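Search this site Search Go

My Year of Going to Bed at Nine

I used to be the last person awake on my street in Kudcombe. One in the morning, kitchen light on, eating cereal over the sink and reading about shipwrecks. Then last November my doctor, Consuelo Castaño, asked what time I slept, and I lied, and she wrote down something much longer than my answer.

So I started going to bed at nine. The first 11 nights were awful! I lay there listening to the fridge and making up arguments with my brother-in-law (I won most of them).
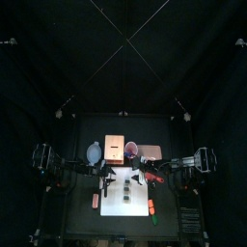

Then one night I was just gone, and the next thing I knew there were birds. I'm 54 and I'd forgotten that mornings had birds in them – loud ones, too. My friend Junaid Paracha walks his dog at six, so now I go along, up past the old Grellcombe road and back by the bakery while the rolls are still too hot to hold.

I do miss things. I've left two birthday dinners before the cake, and I still don't know how that detective show ended, so please don't write in and tell me. My sister in Trodidley calls after ten out of pure habit and leaves long, cheerful messages, and I play them back over breakfast.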